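Putting the Winter Wardrobe Away

The end of the cold season brings a familiar task to most households. Fleeces, thick trousers and spare blankets must leave the wardrobe, and the manner in which they are folded will decide their condition in the autumn.

The Plesine household service, which advises on the care of clothing, recommends that sorting be carried out on a made bed. A bed offers more space than a table and stands at a convenient height. Garments should be clean and fully aired before they are stored.

Zips deserve particular attention. A plastic zip left half open may bend under the weight of a full drawer, and a bent track seldom runs well again. The service advises closing each zip slowly, keeping the fabric on either side clear of the teeth. Embroidered badges should face upwards, with no fold passing through them.

Fleece is best laid flat, smoothed from the collar down and folded once across the middle. It should not be pressed with an iron. Where washing is needed, the care label should be followed; many fleeces may be washed at 40 degrees, though a cooler wash is kinder to the pile.

Folded items may then be stacked by type, with the heaviest at the bottom. A stack of 11 garments is the most that the service suggests for a single shelf.

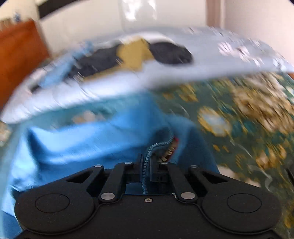
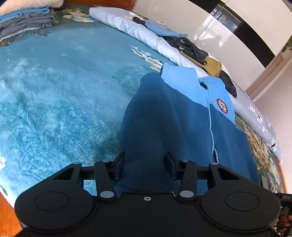 Blue fabric with a light blue zip, on the bed in both photographs; the lower one shows a two-tone fleece jacket laid flat.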